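Blue ridged pad or dark ridged pad for soft packaged food?

Posted in Grippers and End Effectors > Hand-held tools
Tags: grip pads, soft items, parallel linkage, wrist camera
Viewed 913 times

tolta_bench

I'm comparing finger pads on a hand-held two-jaw gripper and I've got results I can't explain. I'd like a second opinion before I order a full set of either kind.

The tool has a blue pad on one jaw and a dark pad on the other. I've been using it on individually wrapped snacks, mostly buns and cakes in thin plastic, picking them off a pile and putting them in a shallow box. 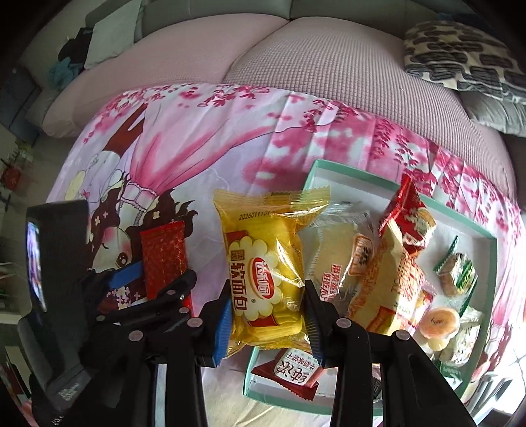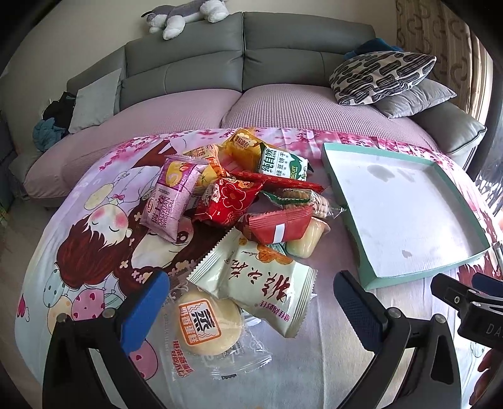 Top: yellow wrapped bun held upright in the jaws, box to the right. Bottom: the snack pile, with the box lid beside it.

The job is simple. Close on one item, lift it, carry it across to the box, open. I do it by hand now, and the same jaws go on an arm later, so whatever I settle on has to work without a person making small corrections with their wrist.

What I've found so far:

With the mixed pair, soft buns mostly hold, but they rotate. The bun stays in the jaws and turns around the line between the two pads, always in the same direction for a given grip. If I flip the tool over, the turn flips with it. I took that to mean one pad is gripping harder than the other and the bun is rolling on the weaker side.

With two dark pads, there's less turning, but flat packets slide out downward when I lift. Biscuit packets are the worst.

With two blue pads, flat packets are fine. Soft buns get squashed more than I would like, and on release the wrapper sometimes stays on the pad for a moment and the bun lands crooked in the box.

I did 100 picks with each setup, so 300 in all, and changed nothing else on purpose. The items were not identical each time, though, as they had been handled a lot by the end and the wrappers had gone soft.

My questions:

1. Is there a known reason to run two different pads on one gripper, or should I treat it as a leftover from whoever last fitted the tool?

2. Is the turning a pad problem or a linkage problem? There's a bit of play in the pivots on one side. I can feel it if I push the jaw tip with my finger.

3. Does it make sense to grip by the crimped ends of the wrapper instead of the body? It leaves the bun alone, but I've only managed it when the item happens to be lying the right way.

The controller on the arm will be a Jallness unit. It has closing force in steps, and I don't know what the steps mean in real units. The manual doesn't say.

skedovside_arms

I'll take these in order, and I have a question of my own at the end.

Mixed pads. Yes, people do this on purpose. A soft pad on one side and a firmer one on the other lets the item settle into the soft side while the firm side sets the position. It's reasonable for rigid items that vary in thickness. For soft items there's not much gained, because the item is already doing the settling. You end up with two surfaces that let go at different loads, and you get the turning you describe. If you don't know why yours are mixed, I'd match them and only go back if something gets worse.

Turning. Your flip test is a good one, but it doesn't separate the two causes. If the pad is fixed to the jaw and the play is in the same jaw's linkage, both of them flip with the tool. Swap the pads left to right and leave the linkage alone. If the turn changes direction, it's the pads. If it stays the same, it's the pivots. That takes ten minutes and you should do it before you buy anything.

On the pivots, some play at the tip is normal on a riveted linkage. What matters is whether the pad faces stay parallel under load. Close the jaws on a strip of paper at the top of the pads, then on a strip at the bottom, and pull each one. They should drag the same. If the top strip comes out easily and the bottom one doesn't, the jaws are toeing in at the base and a soft bun will be pushed up and around as you close. We had a tool with exactly that fault and went through three kinds of pad before anyone checked it.

Crimped ends. I wouldn't plan on it. It works well on a tray where every packet lies the same way. On a pile you'd be asking the camera to find a thin edge on a clear or shiny wrapper, and that's a harder problem than the one you've got. The crimp also folds when you pick by it, so the bun swings on the way over and you can't say where it will land. Keep it for the flat biscuit packets if they keep giving you trouble. Those are stiff enough that they don't swing much.

Sliding with dark pads. Check which way the ridges run. Ridges across the direction of slip do most of the work on smooth plastic film. If they run in line with the slip, the packet just tracks along them. I've seen pads fitted a quarter turn out because the mounting holes are square and they'll go on either way. Wipe them as well. Snack wrappers can carry a bit of oil or sugar on the outside, and a pad that has done a few hundred picks is not the pad you started with. We wipe ours every 50 and the numbers are steadier for it.

Wrapper sticking to blue pads. Open a bit, pause, then open fully. A short pause at a small opening lets the film peel off one side first. On the arm you can add a small downward move before release so the item is already touching the box.

Jallness force steps. They aren't even steps, at least on the one we have. The first few are close together and then there's a jump. Put a cheap kitchen scale between the jaws, on its side if you have to, and write down the reading at each step. Do it once with the pads on, as the pads change it. For buns you'll likely want the second or third step with matched blue pads. I'd start there and go down, not up.

My question: are you looking at the item with a camera on the tool, or one looking down from above? The answer changes how much of this matters. With a camera on the tool you lose sight of the item's underside the moment the jaws close, and a bun that's turning can look fine until you let go.

ahn_user_805

Just use the Ahn pads. They're softer than both and you can cut them to size with scissors. I put them on everything. About the force steps, I leave mine on the lowest one all the time and it has been OK, but I'm mostly picking up foam blocks.

Comments

tolta_bench: Thanks to both. The camera is on the tool. I swapped the pads left to right and the turn changed direction, so it's the pads and I can stop blaming the pivots. The paper strips drag the same top and bottom, near enough.

tolta_bench: The ridges on the dark pads were running the wrong way, on both of the spares I used for the matched test. I've turned them and the biscuit packets are holding much better. So my result for two dark pads was not a fair one and people should ignore it. I'll redo all three setups with fresh items.

skedovside_arms: Good. Redo the blue ones too, with the pause on release, or you'll be comparing a fixed setup against an unfixed one.

ahn_user_805: What did the scale say?

tolta_bench: Haven't done the scale yet. I don't have one that reads on its side without switching itself off.

skedovside_arms: Tape the button down. Or use a luggage scale and pull one jaw open against it. It's less tidy, but you only need to know where the jump is.

tolta_bench: Does the pad life matter at this scale? I'm expecting 4,000 picks by the end of August once it's on the arm.

skedovside_arms: On film wrappers you should get through that on one set of blue. The ridges round over at the tip first, so look there. If the lower half is still sharp you can turn the pad end for end and carry on. Order one spare set and keep the old ones for practice runs.

tolta_bench: OK. Going with two blue, second force step, pause on release. I'll put the new counts in a fresh post so this one doesn't get any longer.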